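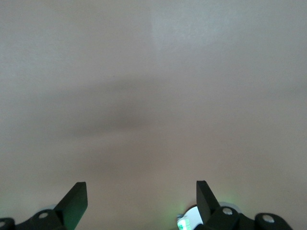 3.2 Surface finish and perceived cleanliness

Cleaning audits of worktops depend mostly on what a person can see, so the finish of the surface matters before any swab is taken. A plain matte tone with no pattern hides some residues and shows others, and the light in the room changes which. On a smooth beige-gray surface such as the one in Figure 2, a soft shadow lies across the middle while the area beyond it is paler and slightly blue, and the same thin film of dried detergent could be judged differently in each part. We therefore asked raters to score the lit and shaded zones separately.

Figure 2. Plain beige-gray surface with uneven light and a diffuse shadow band.

The survey covered 200 worktops in shared kitchens in Skendport. Each was scored by two raters on a scale from 1 to 5, where 5 meant no visible soiling. Raters stood at the front edge and did not touch the surface. Patterned laminates were scored with the same form, but are reported in Section 4, as speckled finishes raised a separate problem – raters could not always tell a crumb from the print.

Disagreement between raters was most common for pale, unpatterned tops under a single ceiling light. Wall cabinets made this worse, since the rear third of the top was often in shade. Following Kumarasinghe, we treated a difference of one point as agreement and sent larger differences to a third rater. Moving the lamp was not allowed during scoring, although Fakir did this in the pilot and the pilot scores have been left out of the totals.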